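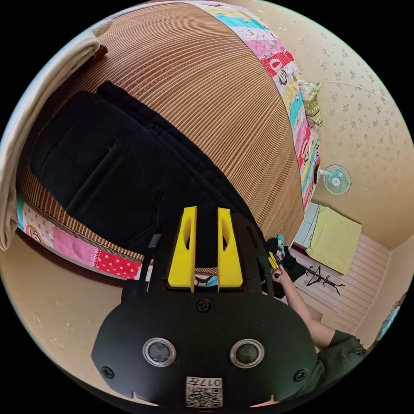

The story goes that in 1707 a captain with 500 men held the bridge at Warnano against an army for two days and saved the valley. There is a statue. There is also a historian who has spent much of her working life on the town's papers, and she doesn't believe most of it.

"I believe in the bridge," she told me. "I've walked over it."

Her trouble starts with the date of the first account, which was printed in 1780, long after anyone who fought could have checked it. The author, she says, was paid by the captain's family. "He gives you the speech before the battle, word for word. Who was writing it down?"
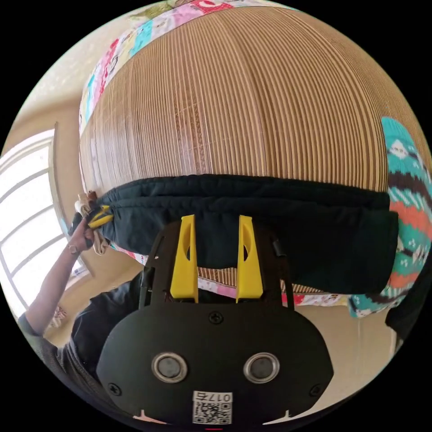
Counting the men

I asked where the 500 came from. "From him. The pay lists give bread for far fewer, and some of those were boys and carters." I put it to her that lists get lost. She agreed, a little too quickly for my liking, and then said that lost lists can't be used to prove a big garrison either.

Her own version is duller. The enemy had sickness in camp and was already turning towards Kindent, where there was forage. A few shots were fired at the bridge - she allows that much - and the army went where it had been going anyway.
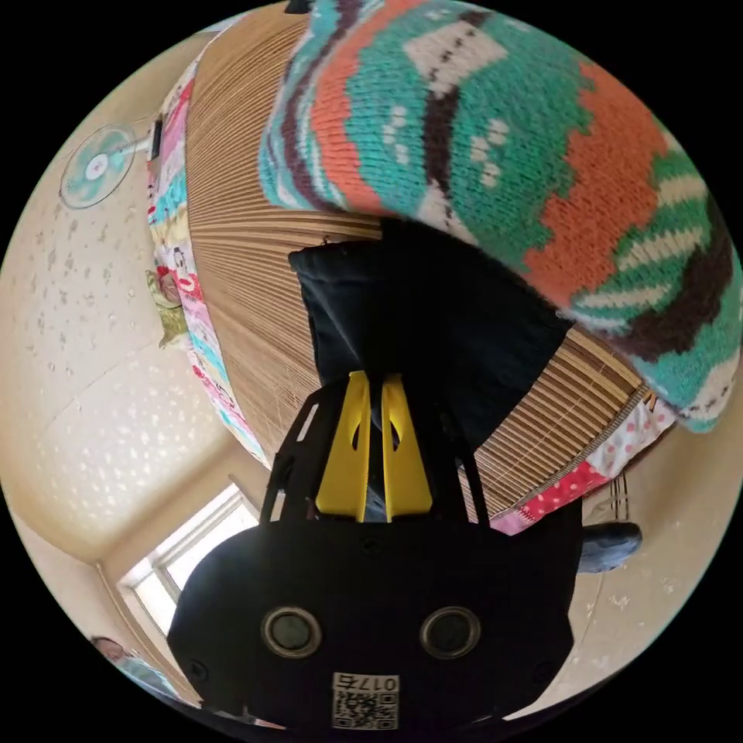

I'm not sure I buy all of this. Her evidence for the sickness is 2 letters, both from a quartermaster with good reason to excuse a retreat. When I said so she laughed. "Fine. Doubt him too. Just don't go back to the statue because you've run out of witnesses."

Would she have it taken down? "No. Change the plaque. It says 'against all Europe'. It was one column, and not a large one." 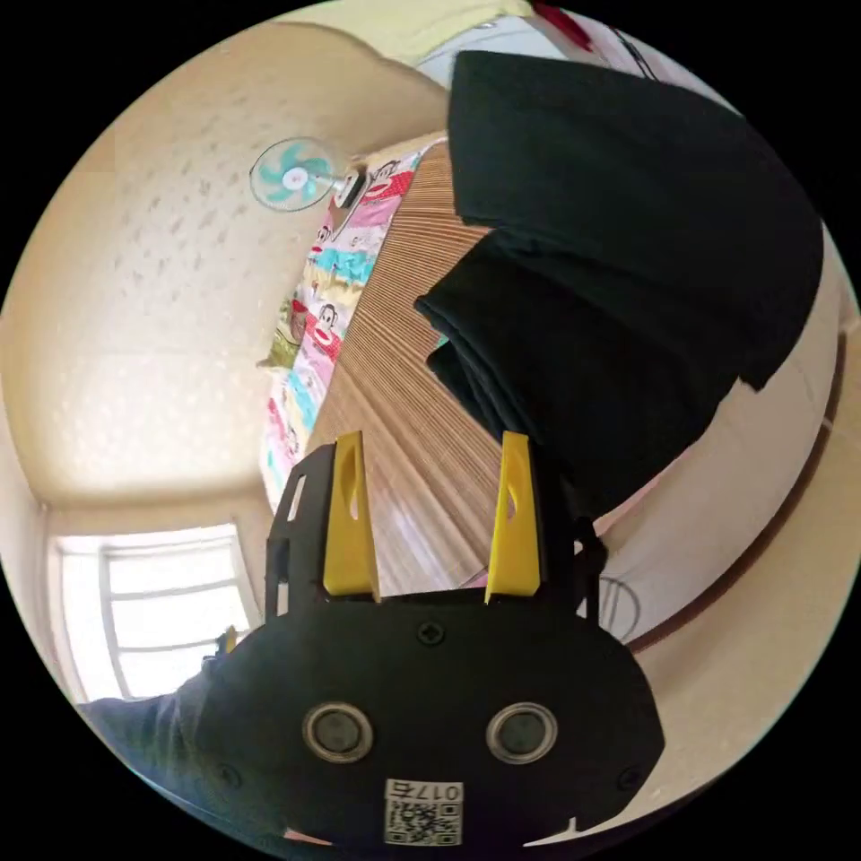

Gripper number 017, with its yellow fingers.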